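Our Visit to the Mengal Open Day

For our robotics unit, seven of us went to see how the Skarunard project collects folding data. I expected a lab, but the work was going on at a bed with a patterned blue bedspread, and I loved that!
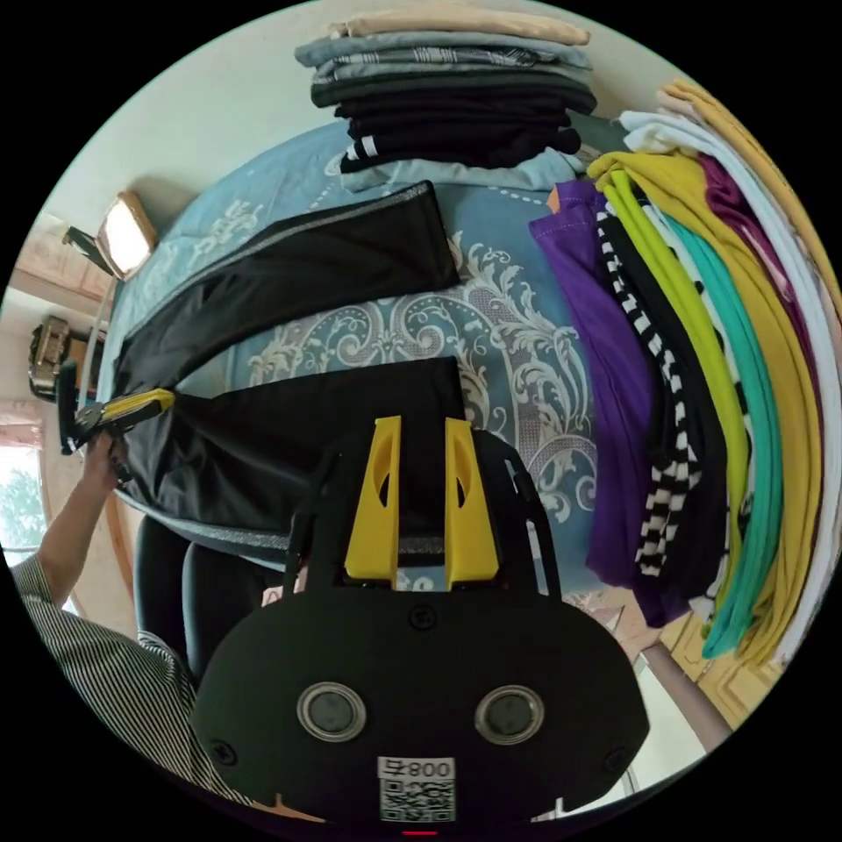 Fabrice Tanguy showed us around and let us ask anything. My group asked why clothes are so hard for robots. A box keeps its shape, he said, but cloth is different every time you pick it up. 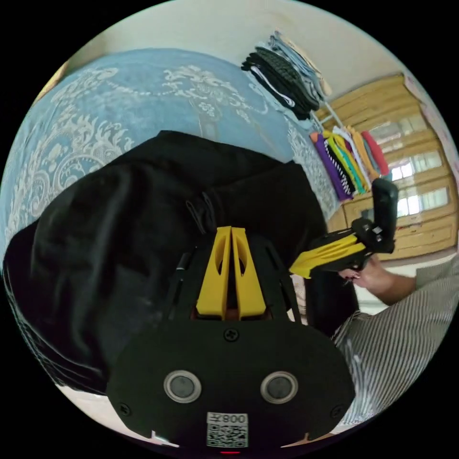

We each got two tries with the grippers — mine were terrible, and I still want to go back in September.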